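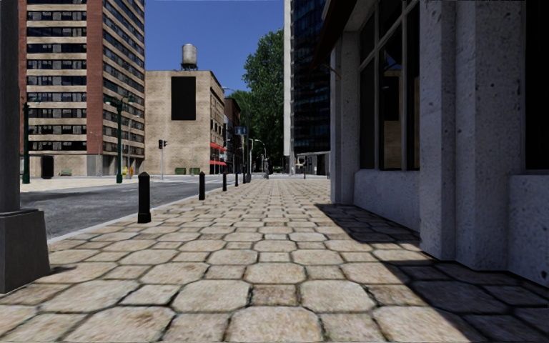

Unit 4: What oversight hearings can and can't do

Read the Lolora packet before class, all 23 pages. Skip the preface, it's mostly cheerleading.

The textbook says a legislature's subpoena power "keeps the executive honest." Does it? A subpoena is a piece of paper. If an agency stalls, the fight goes to court, and the session may end first.

Claims to be suspicious of:
- More hearings mean more oversight. (Count findings acted on.)
- Public testimony changes minds. The Trutine survey had 800 respondents and asked only once, in April.
- Document volume shows cooperation. In the Ullo case the agency handed over 2660 pages, and 2346 were duplicates.

For discussion: who gains when a hearing produces no report? Bring one page of notes.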